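Search this encyclopedia Go
28 July 2018 – by Tekle Lencho

Scrub brush

A scrub brush is a cleaning tool made of stiff bristles set in a solid block. It is used with water, soap or a scouring powder to loosen dirt from hard surfaces such as floors, sinks, work tables and pots. It differs from a broom or dusting brush in that the bristles are short and the user presses down on them.

Construction

The block, also called the stock, is wood or plastic. Small holes are drilled or molded into it in a grid, and a bundle of fibers, called a tuft, is fixed in each one. Most factory brushes are staple-set: the fibers are folded in half and driven into the hole with a small metal anchor. A household block may hold 100 tufts, and a large floor brush 200 or more. The spacing of the rows matters, as grit has to rinse out between them. 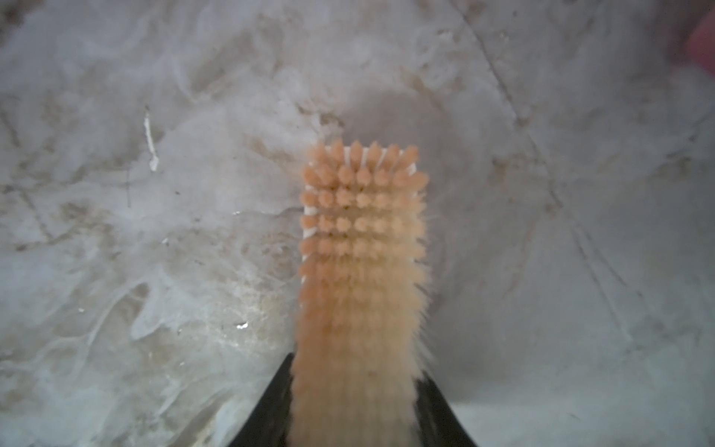 Bristles are either plant fiber or synthetic. Plant fibers such as tampico and palmyra hold water well and stand up to heat, but they soften when soaked for a long time. Nylon and polypropylene dry faster and keep their shape longer. Color is no guide to stiffness, and makers dye synthetic fiber in many shades.

Handles

Block brushes are held directly in the hand. Other types have a handle, straight or slightly curved, which keeps the fingers clear of the work. The Gretden pattern has bristles along one side only. The later Tendberg pattern adds a hanging hole at the grip end.

Use in clay work

Potters keep a scrub brush near the table for cleaning boards, tubs and tools. Dried clay leaves a pale film that spreads when wiped with a cloth, so it is brushed first and sponged afterward. Rims of tubs are brushed often – dry crumbs that fall back in make lumps.

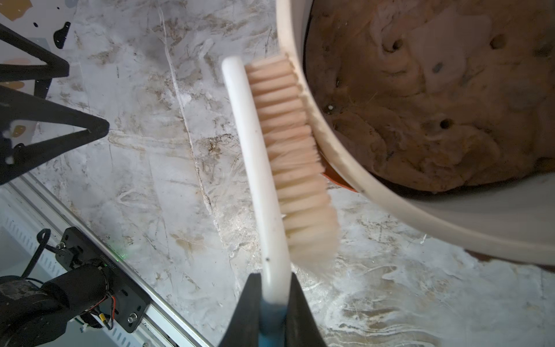 A handled brush with its bristles against the rim of a round container of brown, clay-like material.

Wear and care

Tufts at the end that gets the most pressure splay first. A brush should be rinsed, shaken out and left to dry with the bristles down or to the side. Standing it on its block lets water collect at the base of the tufts.

See also: Bottle brush, Whisk broom, Sponge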